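From: Gleice Bastos
To: Rornwood Neighbors list
Date: 08/09/2019
Subject: Re: [rornwood] Sorting trays for the hall kitchen?

Gun-woo Baek wrote:

> Hi all,
>
> After the last supper I took the hall recycling down to the Federitz depot and they turned back one whole bag. It was glass and cans mixed together, with a couple of soda bottles thrown in. I re-sorted it in the parking lot in my good shoes.
>
> Does anyone have a system at home that guests understand without being told? The three bins under the sink all look the same and the stickers have peeled off. I'd like something in place before the December supper, when we expect 72 people.
>
> Also, do we still have the folding table with the bad leg?
>
> Gun-woo

Gun-woo, yes, yes, yes to all of this! I have wanted to get rid of those under-sink bins ever since I moved to Rornwood, and I've been playing with an idea that I'm a little bit in love with.

Soft fabric trays, out on a table, in a row. One kind of thing per tray, and a folded card standing in front with one word on it. Bottle, Plastic, Can. People walk up with an empty in their hand, look down, and there's already one like it lying in the right tray. I think that does more than the card does, to be fair, so **put a starter item or two in each tray before the doors open**. An empty tray just looks like a place to leave your napkin.

A few things I'd pass on:

- "Bottle" on its own means glass to me, but my sister put a water bottle in there straight away (and she had a point). For the supper I'd write "Glass bottle" on the card.
- Thick black letters on white. I tried a nice thin pen first and couldn't read it from the other side of my own kitchen.
- Felt sides slump once there's any weight in them. Fine for a small group, but for 72 I'd want a stiff box inside the glass one - or a second glass tray.
- Rinse first! Put the dishpan to the left of the trays and a towel beside it.
- Caps: Federitz wants them off the glass and on the plastic. Please correct me if they've changed that again.

Same three trays, same order as I'd like to have them at the hall:

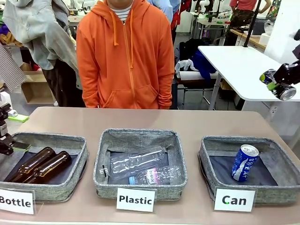

*Bottle, Plastic and Can, one card to a tray. Brown glass on the left, clear plastic in the middle, a blue and white can on the right.*

I can bring 15 trays if we want to do the hallway and the back porch too. They fold flat and the whole stack fits in a tote bag, which pleases me more than it should. Ha, over on Jolano Street, has offered card stock, so we could make the cards in one evening with a pot of tea.

The table with the bad leg is in the shed behind the folding chairs. The leg is still bad. Could we use the long one from the craft room? It's a better height, and you can stand behind it and help the undecided.

Who wants to make cards? I have fat markers!

Gleice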